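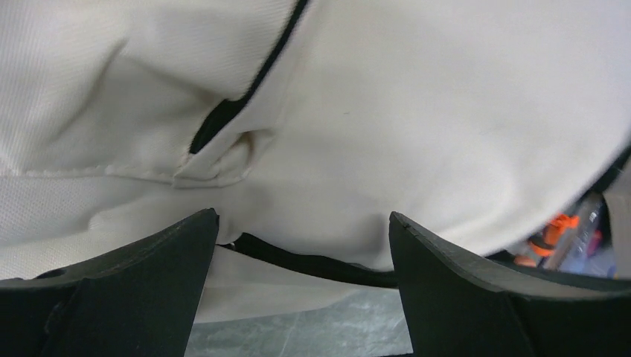
Cream fabric with a thin black edge

About Lodura

Lodura is a digital marketing shop. We do media planning, ad buying, measurement and a bit of immersive video for brands that sell online and for a few that don't yet. Based in the old Yazzie building, second floor, door on the left. 20 people, 4 small teams, one very long table.

Started out as a newsletter on ad tech. Mergers, platform changes, who bought whom. Readers began writing in to ask what they should do with their own budgets, so we told them. After a while they paid us for it. The newsletter still goes out, most weeks.

What we do

Paid media. Search, social, video, connected TV, audio. We plan it, buy it, and send you the invoices from the platforms as they come to us. No markup hidden in there. Our fee is a separate line.

Measurement. Vorum is our reporting tool. Built in house, first for ourselves, then clients kept asking for a login so now everybody gets one. It pulls spend and sales into one screen and updates overnight. You can export everything to a spreadsheet, and if you leave us you keep the exports.

Immersive. 360 video, virtual showrooms, short walk-throughs for phones. Kekirine is the name for this side of the house. Started as a side project for a travel client and grew. Headset work too, though most viewers are on a phone and we plan for that first.

Content. Product pages, email, scripts, captions. We write short.

Who we work with

Mostly mid-size brands. Clothing, home goods, travel, regional telecom, two museums. 79 active accounts at last count, some of them tiny. We don't have a minimum spend but we will tell you if your budget is too small for the channel you have in mind. That talk usually takes ten minutes and there's no charge for it.

We don't take on gambling, payday loans or political campaigns. Please don't ask, the answer has been the same since day one.

How it works

First call is free. Then an audit of what you run today – accounts, tags, feeds, the lot. Takes two weeks if we get access on time, longer if we have to chase passwords. You get a written report. It's yours wether you sign with us or not.

After that, month to month. No annual contracts. 30 days notice either way. One planner and one analyst on each account, same two people from start to finish where we can manage it. You'll have their direct numbers.

Weekly note on Mondays, longer review once a quarter. Reviews can be in person if you're close enough to drive.

Privacy

We don't buy third-party data lists and we don't sell anything of yours. Client data stays in the client's account. Vorum keeps totals only, no shopper names or emails. Full policy is on the legal page, written in plain English as far as the lawyers would let us.

Jobs

Hiring one media planner and one video editor. Hybrid, three days in. Send a resume and a few lines on a campaign you liked, doesn't have to be your own. No cover letter needed. Internships open every February, paid, 4 places.

Open day

Come by on 10/10/2026. Room for 100 visitors over the day so sign up first on the contact page. Kekirine demos in the back room, Vorum walk-throughs at the long table, coffee all day. Headsets for anyone who wants a turn. Free parking behind the Yazzie building – use the side entrance, the front gate is locked on weekends.

Contact

Use the form, it goes to a shared inbox and somebody reads it every working day. Press questions same form, pick "Press" in the drop down. Existing clients, please call your planner direct, its faster.

Lodura. Media, measurement, immersive.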